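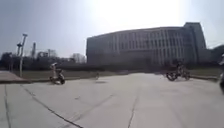 3 min read

Planning for an Autonomous Sweeper: Notes on the Maravent Plaza Request
Tùng Đào
Wed 23 September

The equipment request for outdoor cleaning at Maravent is due at the end of the month, and I have been asked by several colleagues at other sites how the figures were put together. The request itself is an internal document. What follows is my own account of the reasoning, published here in a personal capacity, and it should not be read as the position of my employer.

The area under consideration is the concrete plaza in front of the curved building. It is swept at present by a ride-on machine that has reached the end of its service contract. Replacing it with the same model would be the simplest course. The alternative is a robotic sweeper that runs a mapped route with one attendant on call, and the request asks for funds to lease such a machine for a trial period before any purchase is considered.

Surface and joints

The plaza is flat, wide and paved in large slabs. On a drawing it looks like ideal ground for a machine of this type, and both suppliers said so before they had visited. The drawing does not show the condition of the joints. Long seams run across the slabs in several directions, and there are cracks in places as well. A seam matters to a sweeper in two respects: debris settles in it, and a small caster can catch on it if the machine crosses at a shallow angle.

The specification therefore asks each supplier to state the minimum wheel diameter, the widest gap the machine may cross at working speed, and whether the route planner can be instructed to cross seams squarely. Jirwood answered all of this in writing. Brøndum answered the first point and offered to demonstrate the others, which I have accepted.

The curb beside the grass also needed attention. Neither machine is intended to climb or descend a curb, and both detect a drop with downward-facing sensors. I have asked for the cleaning margin along the edge to be stated in the quotation, since whatever the robot leaves will have to be swept by hand, and those labor hours belong in the same budget.

People and bicycles

People ride across this plaza. Bicycles use it as a through route, and so do small two-wheeled vehicles, and there is no marked lane for either. A rider may cross from any side. Suppliers tend to quote stopping distances for pedestrians, and a bicycle closes the same distance in much less time. The request asks for test results with a cyclist approaching from the side and from behind. If no such results exist, the supplier is asked to say so plainly.

It would be possible to run the machine only at night, and that was my first proposal. I withdrew it in August after discussion with the grounds office. Night running would need added lighting at ground level for the attendant, and it would place the noise at the hours when complaints are most likely. The current plan is an early morning run on working days, with a second short run left to the discretion of the shift lead.

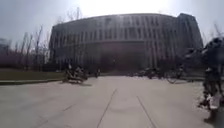 Plaza at Maravent, looking toward the curved building and the bicycle parking.

Parked bicycles present a separate difficulty. They stand at the foot of the building and out on the pavement in front of it. A fixed map cannot be relied upon here. If the robot treats each bicycle as a new obstacle, it will keep its distance, and the strip beneath and between them will never be cleaned. The existing machine has the same limitation, I should add, and its operator simply gets down with a broom.

I considered whether the request should include new racks to bring the parking into a regular line. Racks would help the sweeper. They would also come out of a different fund and require a separate approval, and I did not wish to have one held up by the other. The request mentions racks in a single paragraph and assigns them no cost.

The figures

The Jirwood lease is quoted at $2,972 per month. This includes the charging dock, scheduled maintenance and remote support during business hours. It does not include brushes, which are rated for 1,000 operating hours, nor the electrical work for the dock. Brøndum prefers to sell outright and has offered a lease only on request, with training charged separately. I have placed the two offers side by side in the annex, with every excluded item listed under each, so that the monthly figures are not compared on their own.

Scheduling and reporting would run through Jaketix, which the site already uses for its indoor floor scrubbers. Jirwood supports the connection without further charge. Brøndum would provide an export file that someone must load manually. It is a small task, but it recurs, and I have entered it as staff time.

The following items are in the request and were absent from my first draft:

Electrical supply and weather cover for the charging dock
Attendant hours during the early morning run
Hand sweeping along the curb and around parked bicycles
Temporary signs at each approach to the plaza
Removal of the dock if the trial is not continued

The last of these was questioned in review. I have kept it. An earlier trial at this site left a steel base plate bolted to the paving, and it stayed there long after the machine had been returned.

Length of the trial

The trial is proposed for 11 weeks. I had asked for a longer period, to take in both leaf fall and the first frost, and the shorter term is a compromise with the lease calendar. Wet leaves are the load most likely to block the intake, and I would sooner see the machine fail on them during a lease than after a purchase. The start date has been set with this in mind.

During the trial the attendant will record every stop that requires a person to walk out to the machine, with the location and the cause. The supplier's own log will be kept alongside it. Where the two disagree, the attendant's record will be used in the evaluation.

The Brøndum demonstration has not yet been scheduled. I have asked that it be held on the plaza itself during ordinary hours, with the bicycles left where they are, and I am waiting for confirmation from their sales office.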